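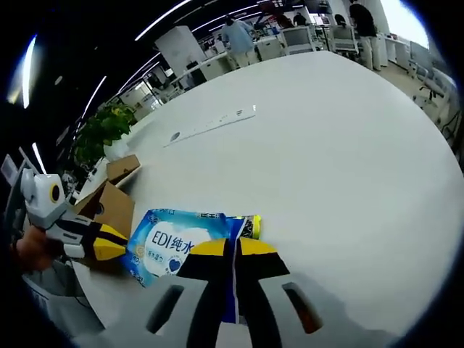
Reply on the shared page to my October entry says the settlement test proves nothing until the fee wallet is funded by the payer and not by us. Fair. The entry below redoes it that way, and I have left the old numbers on the old page so they can be compared.

Notebook, October, second entry. Started 9:40.

What we are testing: whether a small shop can take a stablecoin payment through the Pendico checkout without anyone on the shop's side holding the chain's own coin for fees. In the first run our test wallet quietly topped up the payer whenever the balance fell short. That made every payment go through and told us very little.

Setup for this run
Checkout: Pendico test build, same as before, auto top-up switched off.
Wallet: Plasto, fresh install, new seed, no history.
Chain: Drurano test network, public endpoint. Our own node is still syncing and I did not want to wait for it.
Ledger export: Koech, set to write one line per payment.

Created 30 payer wallets by script. Gave 16 of them enough fee coin for several transfers. The rest got the stablecoin and nothing else, the state a normal person ends up in after buying the coin on an exchange and withdrawing it.

10:15. First payments sent. The funded wallets behave as expected: the payment shows as pending in the checkout, then as confirmed. No complaints about that side.

10:30. Unfunded wallets. Plasto lets the user enter the amount, scan the code and press Send. After that comes the message "insufficient balance", with the stablecoin balance displayed right over it and plainly larger than the price. I knew what it meant and still read it twice. A customer at a counter would think the wallet was broken or that the money had gone somewhere. The check should run before the Send screen, and the message should name the fee coin. Wrote this up for the wallet list.

10:50. Tried the fee relay, where the merchant pays the fee and takes it out of the settlement. The relay accepts the request, signs it and submits it. Worked on most of the unfunded wallets. On 6 of them it came back with a nonce error. All of those were wallets where I had already pressed Send once and been refused. So Plasto seems to reserve the next nonce locally when Send is pressed and does not give it back after the refusal. Restarting the wallet clears it. I have not looked at the wallet code, so this is a guess from the behavior.

To check: press Send, get refused, wait, then use the relay without restarting. If it still fails after a long wait, the reservation has no timeout. Did this on one wallet before lunch and it still failed afterward. One wallet is thin evidence. Will repeat with a fresh batch.

1:20. Ledger export. Koech wrote a line for each confirmed payment and also one for each failed relay attempt, marked as received. That is wrong and worse than the nonce problem. A shop owner closing the books off this file would report income that never came in. The status column is filled from the relay's "accepted" reply and should be filled from the chain. Pulled the full export for the month to see how long this has been going on. It has 3,562 lines, and the earliest false one dates from the relay update, so anything before the update should be clean. I filtered the rest against the block explorer and saved the filtered copy next to the original. Please do not use the original for anything.

2:45. Refunds. The last run skipped them. A refund goes out from the merchant wallet as an ordinary transfer, so the merchant needs fee coin after all, relay or no relay. The Pendico page says "no gas needed" and has no exceptions listed. Either refunds go through the relay too or the wording has to change. My vote is for changing the wording now and doing the relay work later.

Also noticed that a refund defaults to the address the payment came from. Fine with Plasto. If the customer paid straight from an exchange account, that address may belong to the exchange, and the refund lands somewhere the customer cannot see. We need a field where the customer can give a return address, and a warning if it is left blank.

3:30. Stopped the script, swept the leftover fee coin back to the faucet wallet. Seeds for the payer wallets are in the usual encrypted folder. They are test network only, but do not reuse them on the main chain.

Open items
- Nonce reservation: repeat with a new batch, with timed waits of different lengths.
- Koech status column: report sent, no answer yet.
- Pendico refund wording: raise at the next call.
- Return address field: needs a mockup.
- Rerun everything on our own Drurano node once it is synced. The public endpoint was slow after lunch and I can't separate its delay from the relay's.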